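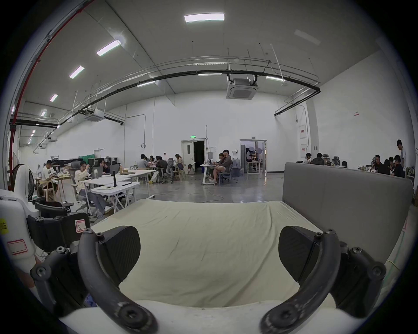

How to Find Out Whether a Machine Could Do Your Laundry (Using Two Grippers and a Bed)

Home Guides Chores Workshop Letters About

Search this site Go

By Saranya Subramaniam

Every January, when the holiday sheets and towels have piled up and I'm feeling sorry for myself, somebody in my family sends me a video of a robot folding a shirt and asks when they can buy one. I love these messages! I also never know how to answer them, because a video shows you one shirt on one good day, and my laundry basket has never had one good day in its life. So a while ago I started answering with homework instead. Pick up a pair of grippers, put your own two hands out of business, and try the chore yourself.

You'll learn more in an afternoon than you will from a month of videos, I promise. A gripper you hold in your hand has the same problem a robot has at the end of its arm, which is that it can pinch and let go and not a great deal else. Your brain is still doing the planning, of course, and your brain is very good, so whatever you find difficult this way is going to be difficult for a machine too.

What you need

A pair of hand-held grippers, one for each hand. If you can't borrow any, two pairs of kitchen tongs will get you most of the way (the kind with silicone tips are kinder to fabric). You'll also want a bed or a big table, a T-shirt you don't mind wrinkling, a timer, and a notebook. A patient friend is nice to have.

Step 1. Get used to the grippers before you touch any clothes

Please don't skip this, even though it's the dull part. Sit or stand at a table and hold both grippers out in front of you, side by side. Open them and close them. Bring the fingers toward each other until they nearly meet, then back off again, and do that until you've stopped looking at your own hands. Most people hold on much too tightly at first and have sore thumbs before they've picked up a single sock – I certainly did.

Then try passing something soft from one gripper to the other. A washcloth is good. You'll notice that you want to turn your wrists in ways that leave your elbows up by your ears, and that's worth writing down, since a robot arm has awkward positions of its own and a chore that needs a lot of twisting will find every one of them. 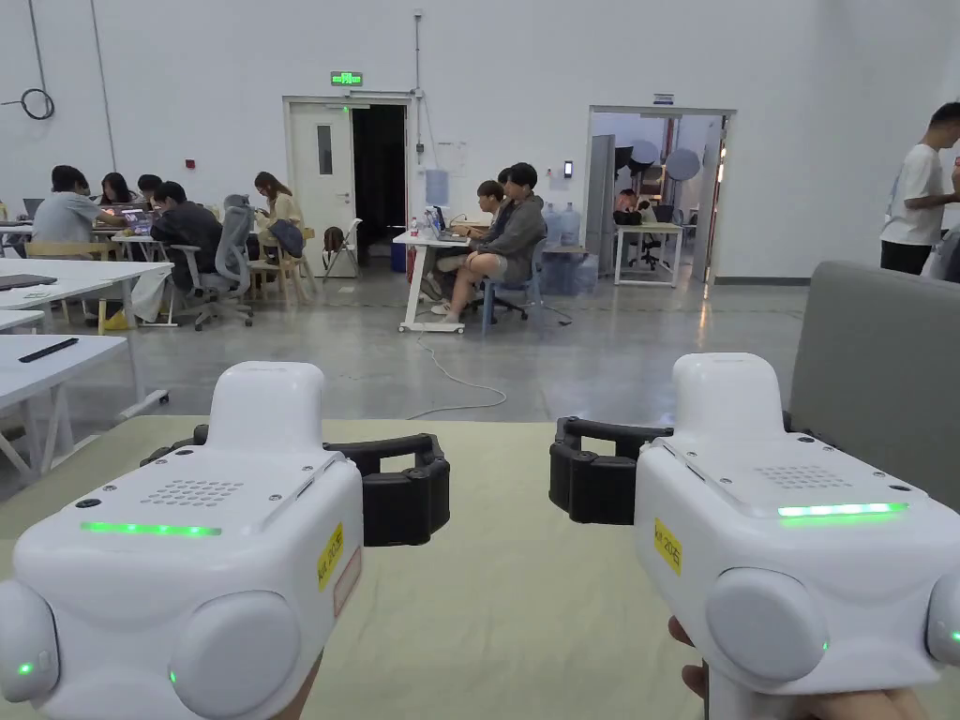

Both grippers held out over the table, green lights showing, with a hand around the one on the right.

My neighbor Ferhat Kozan, a retired upholsterer with the best hands I know, was quite cross during this step. He could feel the weave of a fabric through his fingertips for his whole working life, and with the grippers on he couldn't feel whether he had one layer of cloth or three. He had to look. Keep that in mind when you read about a clever new machine, and see if you can find out what it knows about the thing it's holding.

Step 2. Make the bed your workbench

Pull the sheet reasonably smooth. It needn't be perfect, and a few creases are useful to have, because you'll find out how easily a fingertip catches on them. Choose a shirt that's a different color from the sheet. You are going to be staring at edges for a good long while, and a camera has to find those same edges before a robot can do anything at all. Later on, if you're feeling brave, repeat the whole thing with a white shirt on a white sheet and see how your temper holds up.

Leave plenty of empty bed beyond the shirt. Flattening takes more room than you'd expect.

Step 3. Start with the shirt in a heap

This is where a lot of demonstrations are a little too kind to themselves. If the shirt begins flat, with its sleeves out like a paper doll, then the hardest part of the chore has been done by whoever put it there. Yours should start the way it comes out of the dryer, so drop it on the bed and leave it alone.

Start the timer and go looking for a landmark. The collar is my favorite because it's thicker than the rest and keeps its shape a bit. Bring one gripper down at the top edge of the heap and keep the other one off to the side, open and ready. Pinch, lift a few inches, and look at what comes up with it. If it's a sleeve, fine, you have a sleeve. Put it down and try again.
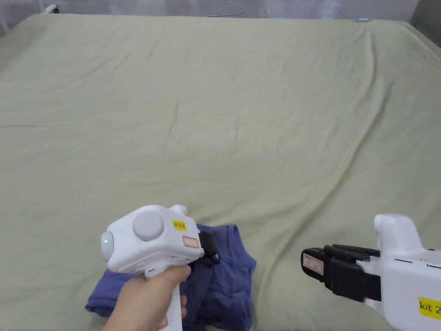 Step 4. Flatten, then fold

Once you have hold of two places that belong at opposite ends of something (two shoulders are ideal), lift both and lower the shirt slowly, letting the bottom hem touch the bed first. Tug gently outward. Then go around the edges and straighten whatever has tucked itself under. After that you can fold it however your mother taught you. I do sleeves in, then sides, then up in half, and I allow myself one do-over per fold.

My first shirt took 258 seconds. My nineteenth, and yes, I did 19 of them over a long weekend, still had a sleeve sticking out.

Step 5. Score the chore

In your notebook, answer these for whatever job you tried:

- Did you have to search for a place to grab?
- Did you need to feel something you couldn't see?
- How often did you drop it, and did the drop matter?
- Would the next item have gone the same way?

Shirts do badly on the first two and rather well on the third, because a dropped shirt is still a shirt. Wine glasses are the other way around. My friend Nermina Živković ran a packing bench for years and says the last question decides it on a shop floor, where she might see 2,000 identical boxes and hardly a surprise among them. A household basket is nearly all surprises.

So can they do it yet?

For laundry, my own feeling is that I'd trust a machine with a stack of matching hand towels well before I'd trust it with the family basket, and fitted sheets I wouldn't trust to anybody. If someone offers to sell you a folding robot, ask to bring your own clothes, in a bag, unsorted. Then sit down and watch the whole bag, including the dull bits between shirts when someone may or may not be reaching in to help.

If you try this with dishes or toys, do write and tell me which step had you muttering. I'm working on socks next and have already lost one behind the headboard.

Contact | Copyright Saranya Subramaniam | Back to top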